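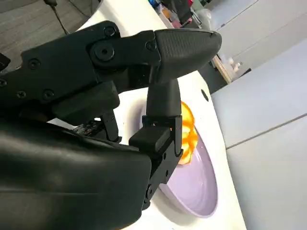
Tuesday, December 6, 2022

Vocal chain for the Millcombe sessions, continued from November.

Re-ran lead vocal on track 2 through the Mostex preamp, high-pass at 100 Hz. Proximity bump is gone on the verses. The chorus still sounds thin when she backs off the mic, so the filter may be set too steep. Try the gentler slope before touching the EQ.

Compressor: slower attack than last time, release at 30 ms. Release is too fast on held notes – the breaths come up between phrases and the tail of the word pumps. Left it in for the backing parts, where it does no harm.

Choir stems from De Smet arrived at 48 kHz, the session is at 44.1. Converted offline, originals kept in the folder marked "in". Altos drift flat in the second refrain. Not correcting individual voices. Pull the altos down under the sopranos and see if it still bothers anyone.

Trutia plug-in crashed twice on bounce, both times with error 3233. Freezing the reverb return first got a clean bounce. Do that until the update is installed.

Rough mix printed, no limiter. Headroom fine.

To do:
Check polarity on the room pair
Re-comp bridge, take 2 has the better consonants
Replace the headphone extension in the booth – crackles on the left side
Send dry vocal to De Smet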